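CALL FOR PARTICIPANTS - Lambrakis Short Film Days, screening crew and audience jury

Lambrakis Short Film Days
Rudau, four nights in May
Screenings from 6:30 PM, late show 9:45 PM
Audience jury: 12 seats. Crew: as many as we can get.

We're back and we're behind schedule so here goes. Need people for two things, read both before you write in please.

1. AUDIENCE JURY
Watch all the shorts in competition, score them, argue a bit on the last night, pick one winner. You do not need to know anything about film. Last year 613 films came in, selection gets it down to a few dozen, so nobody's asking you to sit through the lot. Longest one this time is 29 minutes. Documentary, animation, some fiction, two things we couldn't put in any category.

Must be 18 or over. Must be free all four nights, no exceptions, we had trouble with that before. Can't have worked on any film in the program. Members of your family can't either.

You get: jury pass, dinner on the last night, bus fare inside Rudau. No fee.

2. SCREENING CREW
Door, tickets, seating, running mics for the Q&As, subtitles check before each block. Shifts are four hours. The big room at the Sasona holds 900 and the Wednesday opening is usually full, so we want our steadiest people there. The small room has 137 seats and is a lot calmer, good for first timers.

Crew get a free pass for any show they aren't working, plus a T-shirt (sizes running low in M). Subtitle checkers are paid by the hour, rate in the reply email. Spanish, Greek or Polish very welcome for that one. Good eyes needed, it's dark and the booth is small.

Projection is handled by Pironlow again. Please dont ask us for projection shifts, ask them.

HOW TO APPLY
Send a short note, half a page max:
- your name and a phone number that works
- jury or crew (or both, but we'll only give you one)
- nights you're free, if crew
- last film you saw in a theater and what you thought of it. Any film. Jury applicants only

No résumé. No links to your own films, different inbox.

Training for crew is one evening the week before, 7 PM in the Sasona lobby. Use the side door, the front will be locked. Wheelchair access is by the side door too. Tell us ahead if you need a seat saved or an intrepreter and we'll set it up.

Replies go out in batches. If you don't hear by the end of the month write again, stuff gets lost.
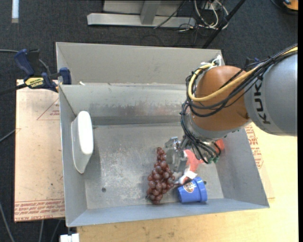
Can I be on the jury if I was on it last year?
Sorry, you have to skip a year between juries, but you can sign up for crew in the meantime.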